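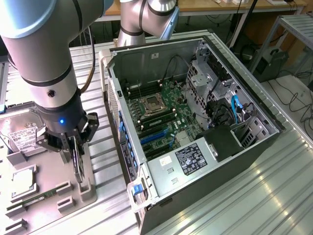 Oltunon Assembly Lab — Gripper Trials Group

Two-finger grippers go head to head

Mon 24 February

It has been a busy and rather happy few weeks in the lab, where we have been trying two sets of gripper fingers on the kind of work that makes up a desktop computer build. The arm picks a part out of the gray tray, carries it over to the open case and lowers it toward the board, and then we do it all again (and again!) with the other set.

Deepika Shetty, who has been running the trials since January, put each set through 400 picks, mixing processors, memory and hard drives. The Cletach fingers dropped 9 parts. The Gositz fingers dropped more than that, mostly processors, but they were kinder to thin parts held upright, and Deepika would like to give them another chance with softer pads before anyone makes up their mind.

Gitau Shirima has meanwhile been rewriting the controller settings so that the arm slows down a little sooner over the memory slots — a small change, and one that the rest of us had been asking for since before the holidays. He is glad to show the new settings to anyone who stops by.

Next on the list is the drive cage, with its tight corners and loose cables, and we'll post those results on this page too.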